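Five weeks of going to the same bar

I moved to Herkdale in March and didn't know anyone apart from Jonas Bühler, who I used to work with and who lives on the far side of the river. He told me to pick one place and keep going to it until the staff stopped asking what I wanted. So I picked Kratochvíl, because I could walk there.

It's a small bar on the corner past the pharmacy. There's no sign worth mentioning, only the name painted on the glass over the door. It seats 30 people if nobody minds elbows. The kitchen closes at nine and the bar closes when Lorenz Marti, who owns it, starts putting the stools up. On a slow night that can be ten thirty. I've seen him do it with people still sitting on some of them.

The drinks list is one page. Four beers on tap, a few wines, and cocktails written on a card that gets replaced when it gets too stained to read. I had the house sour the first three times. It's good, a little heavy on the lemon. Then Ignacio, who works the bar most nights, made me something with plum brandy and ginger that wasn't on the card, and I've ordered that ever since. It costs the same as the sour. I've never gotten a straight answer on what it's called.

Food is bar food. The fries are thin and salty and come in a bowl that's too small for them. The sausage plate is fine but I wouldn't cross town for it. What I would cross town for is the fried cheese, which comes with a pickle relish and two slices of dark bread. Get there before eight if you want it.

Happy hour runs from 5 to seven and takes a third off the taps. After that it fills up. I tend to show up at the end of happy hour, get one cheap beer, and stay for the plum thing.

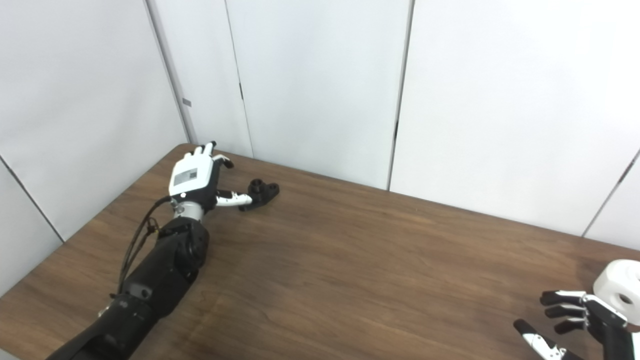
The music is the part people argue over. Twice a month Lorenz clears the two tables by the back wall and lets somebody play. There's no stage. The first act I saw was a duo called Drondby, accordion and upright bass, and they were so loud in that room that I finished my drink out on the sidewalk. The second time was Jasper Mertens by himself with a guitar, and that worked a lot better. He played for an hour, took a break to eat, and played another half hour. They passed a jar. I put in five dollars and felt cheap, so I put in five more on the way out.

If you want something bigger, Zitard is the other option in town. It holds 300 and has a real sound system, a coat check and a line. Jonas took me there for a DJ night. Cover was twelve dollars, the beer was in plastic cups, and I had a decent time until midnight, when it got hard to move. The floor by the bar was sticky enough to pull at my shoes. I'd go back for a band I knew. I wouldn't go just to have a drink.

I also tried the rooftop place at the hotel once. Nice chairs, slow service, and a gin and tonic that cost what I'd normally spend on dinner. The guy next to me, Octavio Aravena, turned out to live on my street. We split a bowl of olives and left after one round. He comes to Kratochvíl with me now sometimes, though he drinks cider and leaves early for work.

Some practical things if you're coming. Bring cash, the card reader drops out. The bathroom is down a steep set of stairs and the light switch is on the outside. Parking on the block is permit only after six, but there's a lot behind the hardware store that's free at night. From there it's an 800 foot walk, all flat. The last bus toward the station leaves at 11:10 and it doesn't wait.

They don't take reservations for fewer than six. If the door is propped open, it means there's room. If it's shut, look through the glass before you go in, since people get annoyed about the draft.

Last week I sat down and Ignacio already had the ginger out. I told Jonas and he said fine, now pick a second place. I'm thinking of the wine bar by the station, but it's only open four nights and I haven't worked out which ones.

Posted April 2021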